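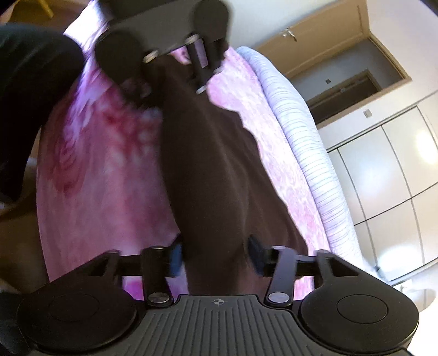 Flemia makes hand-held grippers for people who need a robot to learn a chore and would like to start before the robot arrives. We sell them in pairs, one per hand, because most housework was designed by somebody with two of them. A piece of cloth is the usual first customer: one gripper pinches it between a couple of blue foam pads, the other takes the far end, and the bed underneath supplies the floral blanket. Folding looks easy until you've tried it with two fingers a side. We have tried it a great deal.

Who we are
We started in the back half of a repair shop on Meléndez Street, fixing other firms' arms. The arms were fine, mostly. What they lacked was anything useful to do. Our customers kept asking for recordings of ordinary work done in ordinary rooms, and we kept saying that wasn't our line. Eventually we gave in and made it our line.

What we sell
The Flesow kit is a pair of grippers, a charger, spare finger pads and a carrying case that closes if you put everything back the way you found it. Pads wear out. A box of 6 replacements is on the parts page, and changing one takes a small screwdriver and mild patience.

Zetach is the service for people who would prefer not to do the folding themselves. You send us a list of tasks, we agree on what counts as done, and our operators carry them out in real homes with real doors and wardrobes to back into. The smallest order is 100 recordings of a single task. You get the failed attempts too, marked as such, at no extra charge. We have plenty.

What we don't do
We don't build robots. We don't rent out single grippers, though we are asked every week. We also don't iron.

Trying one out
Loan kits go out for 4 weeks, and you pay the postage both ways. The next batch leaves in January. Requests for it close on 10th December, and the form is under Contact, below the map that still shows our old door.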